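Folding the odd pieces

I have been on a folding kick since the weather turned. Sheets, napkins, the gym stuff, all of it. It started when Esther Langat told me my linen closet looked like a hamper with a door on it (fair!), and I got stubborn and decided I'd learn to do this properly at the ripe age of forty-four.

Towels are easy. Anybody can fold a towel. What gets me is the small odd stuff that ends up together in one basket: the shiny slippery thing that slides right back open, the white cloth that behaves, the blue one that gives up and turns into a heap the second you let go of it. I used to do the whole pile in whatever order my hand found it, and then wonder why the bottom of the basket looked like a bird's nest. 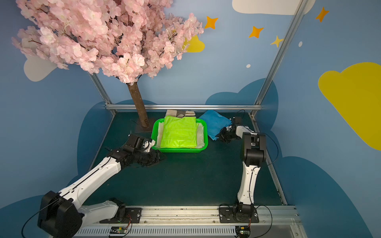

So now I put the plain cotton in first. White cloth flat on the bottom, slick stuff on top of it, and the cotton grips just enough that the shiny piece mostly stays folded. If I do it the other way around, the whole stack skates off to one side when I carry it down the hall. I've tried tucking the edges under too, but that makes a lump, and a lump at the bottom means everything above it leans.

I also gave up on perfect rectangles. Close enough is fine for slippery fabric. I press it with the flat of my hand, count to five, and walk away before I start fussing with the corners.

The basket matters more than I expected, by the way. I like a low green one with holes in the sides, mesh or grid or whatever you call it, and I want to see what's in there without digging. My old Holst hamper was so deep that I once lost a pillowcase in it from Christmas until June. A bright basket also helps when the cloths are bright — blue here, lime there, yellow last, and the white one staying put in the middle of it all.

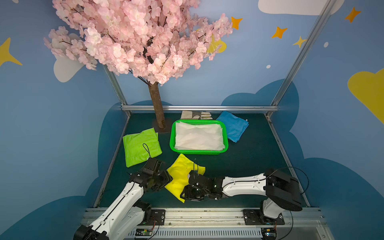 Hendrik Venter wrote to me after my last laundry post and disagreed with nearly everything. He says work gloves should never go in with folded cloths, that they belong on a hook, and that anyone who folds cleaning cloths at all has too much time. He rolls his and stands them up in a shoebox. I tried it for a week and they kept unrolling on me, but I'm keeping the shoebox for socks.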